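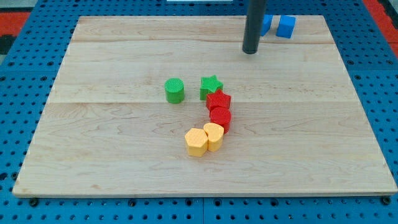 Posted by Mirela Lacerda | Dec 20, 2024 | Filed under: Toys and Play, S

Shape sorter blocks

Shape sorter blocks are small solid pieces, each with a simple outline, that a child matches to a hole or a slot of the same shape. That's the short entry, and if it's all you came for, off you go! I've written the longer one too, as I have been collecting these things since my eldest was a toddler and I have opinions.

Shapes

The cylinder is in nearly every set, and for good reason (it goes into its hole whichever way you turn it, so little ones get an early win). After that come the cube and the triangular prism, and then it depends on who made the set. Stars are lovely to look at and a pain to post, with five points that all need lining up. Pentagonal prisms are trickier than you'd think, as a small child will often try them in the round hole first and push quite hard. Hearts and other rounded, lobed shapes only go in one way round, or two if you count flipping them over.

Colour

Some makers give each shape its own colour, so all the stars are red, say. Others mix them up, and you get a green star and a red star in the same handful, or a green cylinder and a red one. I much prefer the mixed sort. A child can put all the greens together one day and all the stars together the next, and you haven't had to buy anything new. With the one-colour-per-shape kind they can cheat by matching colours, though I suppose that's a skill as well.

Surface

Old wooden blocks were sanded and painted. Plastic ones come smooth or textured, and a fine diamond or crosshatch pattern is one you'll meet quite a bit. I like it, it's easier on small fingers and the blocks don't skid off when you stack them. It does hold on to jam. An old toothbrush and washing-up liquid will see to that.

Playing without the box

You don't need the sorter at all. Put a few blocks out on a plain wooden board, something pale like maple so the colours show up, and let the child push them about. Lines and curves come first in our house, then towers. A board with squared corners also gives you an edge to line things up against, which my youngest found hugely exciting for one whole March.

Sizes and safety

Please do check the age advice on the packet. Anything small enough to go in a mouth is too small for a baby, however nice it looks.

Sets and storage

My Nometti set came in a cloth bag and the Kalix one in a tin, and I've long since muddled the two. A shallow tray beats both for finding the last star.

See also: stacking rings, peg boards, pattern blocks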